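Wulline Papercrafts customer help
Ticket 2979: ink lifting and smearing on heat-embossed cards
Opened by: Kausar Sandhu
Handled by: Parveen Bhattacharjee
Status: closed

Problem as reported

I run a card swap and we are making a batch of thank-you cards on your smooth white card. The sentiment is stamped in the Navuvham slate ink and heat embossed with clear powder. The powder sticks in places where I haven't stamped, and on a few cards the ink smears when I add a second layer of colour. I have cleaned the stamp and tried a new pad. The card pack says batch 362. I had no trouble with the pack I bought in March.

First reply, Parveen Bhattacharjee

Thank you for the details. Please let me know:
- whether you use an anti-static bag before stamping
- which block and stamp you are using
- how long you leave the second colour before heating
- whether you add water to the ink at any stage

Customer reply

No bag, I ran out and didn't think it mattered. Acrylic block, Fistus script stamp, the red rubber one. I heat straight away. For the second colour I pick up ink from a craft mat with a damp brush, using ordinary bottled water.

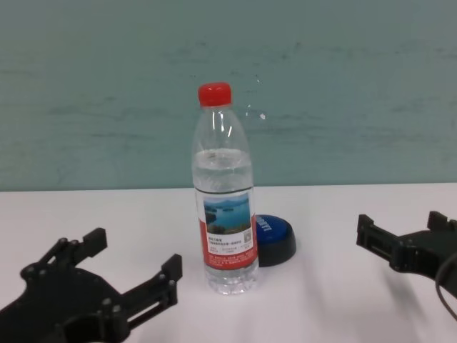
Tests carried out here

Aqeel Soomro in our workroom took a pack from batch 362 and one from the batch before it. He used the same ink, the same powder and a similar script stamp.

Test 1. No anti-static bag. Stray powder on both batches, slightly worse on 362.
Test 2. Anti-static bag wiped over the card first. Clean edges on both.
Test 3. Second colour brushed on with a damp brush, heated at once. Smearing on 362, very little on the older card.
Test 4. As test 3, but left for seven minutes before heating. No smearing on either.
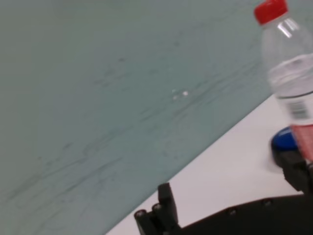
Aqeel also tried a drier brush, blotted twice on kitchen roll, and got a good result after a shorter wait. He thinks the coating on 362 is a little heavier, so the ink sits on top for longer. I have asked Ludger Diekmann, who buys our card, to check this with the mill.

Advice sent

Use the bag on every card. Blot the brush well. Leave the second colour for seven minutes. The smeared cards can't be rescued, but you could cut the sentiment out and mount it on a darker panel.

Customer reply

Did another set last night with a new bag and the longer wait. All fine apart from one where I caught it with my sleeve. Could you swap my unopened pack for the older batch?

Closing note, April 2020

Replacement pack sent from older stock. Coating query stays open with Ludger. Ticket closed.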